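Play food

Play food is a category of toy made to resemble fruit, vegetables, bread and other things to eat, together with the plates, boards and utensils that go with them. It is used by young children in pretend play and by adults in teaching, speech therapy, occupational therapy and catering instruction. The category covers single pieces sold loose, boxed sets, and the larger collections kept by preschools and toy libraries.

Terminology

In Australian usage the terms "play food" and "pretend food" are interchangeable. Library catalogues tend to prefer "imitation food", a heading that also takes in shop display models and theatre properties. The related term "home corner" refers to the part of a preschool room in which play food is normally kept, along with a small table, a stove and a sink. Crockery made for the purpose is catalogued as "tableware, toy", although many centres use ordinary children's plates in its place and record them under kitchen stock.

Materials and manufacture

The oldest pieces in most collections are of turned or carved wood, painted. Felt and knitted pieces are usually made at home. Moulded plastic has been the commonest material in boxed sets for several decades, being light, washable and cheap to colour. Hollow mouldings are made in two halves and joined along a seam, which is where most breakages occur. Some sets are supplied in sections held together with hook-and-loop pads so that a piece can be "cut" with a blunt toy knife.

Colour is generally exaggerated. Makers favour a strong, even yellow for bananas and a saturated red for watermelon, with seeds printed or painted on. Fruits that lack a bright skin, among them the avocado, were slow to appear in general sets and remain less common than the apple, banana and orange. The Vorkholm collection, which began as a preschool loan scheme and now holds 1,000 pieces, has no avocado in any set acquired during its first 20 years.

Plates and boards

Plates for use with play food are typically round, shallow and in plain colours. Pastel ranges of pink, yellow and green are widespread. Sets in which each plate has its own colour are preferred for teaching, as the colour serves as a name for the place: a child may be asked to put the banana on the yellow plate before any other word for position has been learned. Patterned plates are held to distract from this and are usually kept for tea parties.

The cutting board is the usual companion to the plates. It gives the activity a place of preparation separate from the place of serving, and educators make use of the distinction in early cooking routines, where food goes from board to plate and is then offered to another person. Boards with a hole at one end can be hung on a hook between sessions.

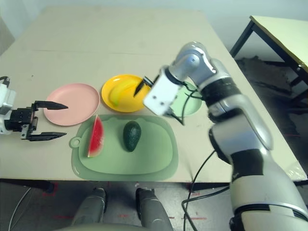
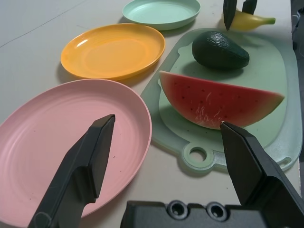
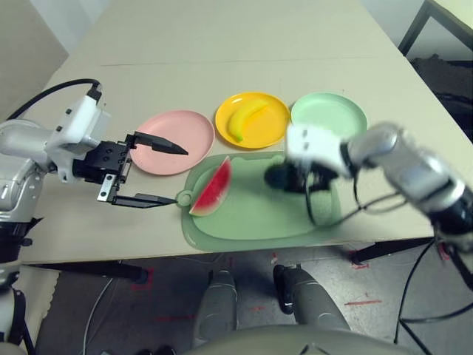 Pink, yellow and green plates with a pale green cutting board, on which the watermelon wedge rests.

Use in early education

Activities with play food fall broadly into free play and directed tasks. In free play the adult supplies the materials and does not set a goal. Children commonly prepare a meal, serve it to dolls or classmates, and clear away. Disputes over a favoured piece are frequent, and guidance for educators recommends duplicates of the banana in particular.

Directed tasks include sorting by colour, matching one piece to one plate, laying a table from a spoken list, and tidying up. Matching is regarded as the easiest of these and is often introduced first. In the Dunudar programme, devised by the early childhood adviser Arif Begum, a session begins with three plates and no more than three pieces of fruit, all of the fruit starting on the board. Further pieces are added only when the child can serve and clear the first group without prompting. Begum's handbook advises against correcting an unexpected placement at once, and suggests that the adult ask who the meal is for.

Play food also has a place in vocabulary work. Whole fruits and cut portions are treated as separate items, and a wedge of watermelon is a standard piece for introducing the words "slice", "rind" and "seed". Speech pathologists working in languages other than English frequently substitute local foods. The Siriwardena sets, named for the family workshop that produced them, include jackfruit and wood apple in place of the pear and the plum.

Storage and care

Larger collections are stored by set, in lidded tubs with a contents card. Mixed storage by type of food is quicker to pack away but makes missing pieces harder to trace. At the Kama Toy Library, which lends 300 sets, plates and boards are counted out and in with the food and are not replaced by near matches in another colour.

Plastic pieces are washed in warm soapy water and air-dried on a rack. Hollow pieces are inspected along the seam for splits, through which water may enter and mould develop. Wooden pieces are wiped with a damp cloth and should not be soaked. Cutting boards and plates collect scratches and dark flecks of paint from the pieces set down on them; these marks are considered ordinary wear, and most collections retire a board only when it has cracked or its edge has become sharp.

Safety

Pieces intended for children under three must not present a choking hazard, and small items such as grapes, berries and detachable leaves are commonly removed from sets before lending. Highly realistic pieces are discouraged for the same age group on the ground that infants may attempt to bite them. Aslak Amundsen, in a survey of lending practice circulated among toy libraries, recommended that imitation and real food never be offered at the same table, and that play plates be kept out of kitchen cupboards used for meals.

See also

Home corner
Toy library
Imitation food in retail display
Dolls' tea set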